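Tissues, again

Filed under: Home stuff, Small messes, Leave a comment

Quick one tonight, I have bread in the oven and maybe 2 minutes before it needs looking at.

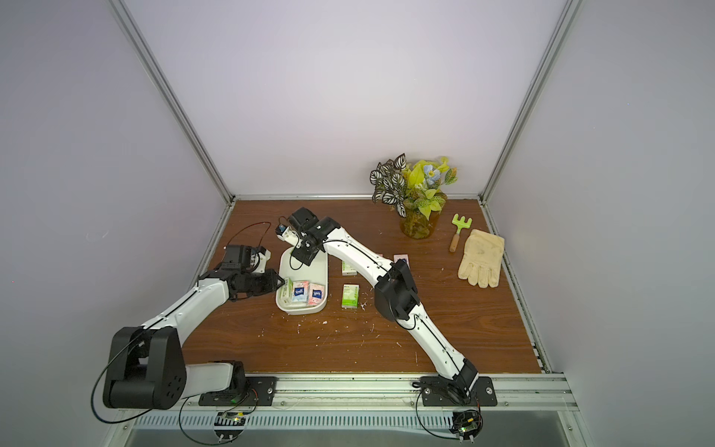
Melina Makris thinks I should stop buying the little packs altogether. Get one big box per room, she wrote under the last post, and put a cloth hankie in your coat like your grandmother did, and then you'll have nothing to sort. She also said a tray is just a drawer with no manners, and I've been thinking about that one all week.

Ok so. Melina. I tried the big box. Tried it all winter. The big box lives in the living room and I am never in the living room when I sneeze. I'm in the car, or at the bus stop, or halfway down the cereal aisle at Manora with both hands full. Pocket packs are the only thing that works for me and I've made my peace with the wrappers.

The trouble was never the packs, it was where they went. Coat pockets, the fruit bowl, under the passenger seat, one in the bread bin (no idea). I'd buy more, and then find the old ones. At one point this spring I went through every bag and pocket in the house and got to 68. Sixty-eight!! For two people and a dog.

So, the tray. White, plain, rectangular. Packs go in side by side so you can see what you've got. Green, blue, pink. I don't sort by color on purpose but my eye likes it when the colors are different, and then it's easy to say "grab me the blue one" to someone on their way out the door. Extras sit on the table next to it till there's room. That's the whole system. It's not a system really.

Things I've worked out since I started:

Lay them down flat. Standing up looks nice for an hour and then one goes and they all go.

Don't fill it. When the tray is crammed I stop looking at it, same as I do with the junk drawer. Leave a gap.

The overflow is the weak spot. A couple of packs on the table beside the tray, fine. Then someone puts the mail there. Then keys. Then it's the fruit bowl all over again.

Scented ones, no. Trevor (the dog, for anyone new here) sneezes at them and then I need a tissue for Trevor. The minty kind is worse.

Wipe the table. I say this as someone who has not wiped the table. Tissue packs plus any kind of crafty thing plus dry plants equals bits. White bits everywhere. I'll do it after the bread.

The other end of the table is still garden stuff. The glove and the little green rake are meant to go out to the shed and have been meant to since about the first warm day. I like the little rake, it's a toy one but it does the pots fine, wooden handle, fits in my hand better than the real one. The glove needs its partner. If you've ever owned gloves you know how that goes. And the vase stays, it's fake plants and I don't care, the pale blue flower cheers me up and I can't kill it. I have killed a lot of real ones on that table.

Cadi Landeg asked by email where the trays come from. Mine was from the Cekex closing sale, in a bin by the register, and I don't think they make them now. Any tray will do! A baking sheet with a lip would do. I used the lid of a Zernamon storage tub for a month before this and the only thing wrong with it was that I needed the lid.

She also wanted to know how I keep the kids from emptying it. No kids here, Cadi, sorry, can't help. A higher shelf? Somebody in the comments will know. My sister hid hers in the oatmeal tin and it worked untill somebody wanted oatmeal.

Still to do: the car. I'm scared of the car. There's a side pocket in the door I haven't put my hand in since the beach trip last June and I know there's a pack in there that's gone to felt. Going in with a grocery bag and the small vacuum, will report back.

Timer's going. If the bread is any good I'll post teh recipe, it's the one with the oats, 200 grams, I keep getting asked and keep forgeting to write it down.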